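5. Reported excess in the Gidcombe torsion data

30 August 2025
Notburga Riedl and Theda Wendt

The claim we take up in this section is that a torsion balance at Gidcombe recorded a departure from the inverse-square law at short range. We have read the original report several times and remain unconvinced.

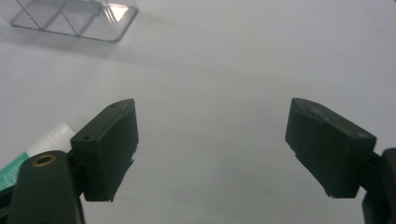
The report rests on 2,716 runs, of which almost 10 percent were dropped before fitting. The stated ground is seismic noise. No threshold is given, and Lehner, who took part in the analysis, has told us that the cut was chosen after a first look at the residuals. That alone does not sink the result, but it makes the quoted significance hard to take at face value. A 5-sigma figure means little when the sample was trimmed by eye.

We refitted the full set using the Stekeo package with the same priors. The excess shrinks to 2 sigma and moves to a larger separation, as shown in Figure 7. A real short-range force should not care which runs are kept. Wegener-type models, which the report favors, predict a signal that grows smoothly as the masses approach each other. The refitted curve has a bump and then falls back to zero.

Figure 7. Residual torque against separation, full set (solid line) and trimmed set (dashed line). Both fits use the same priors.

Patch charges are the dull explanation, and we think the likelier one. Sutter and Kowalchuk raised this in May and were told that the shield had been grounded throughout. Grounding a shield does not remove variations in surface potential across it — a point known to anyone who has built one of these instruments. The report gives a single value for the surface potential, measured before the first run and never repeated.

The Butuler group plans a second balance with a rotating attractor. We welcome that, with one reservation: the proposal reuses the same noise cut, again without a number attached to it. Until the threshold is fixed in advance and published, we see no reason to revise the limits in Section 3.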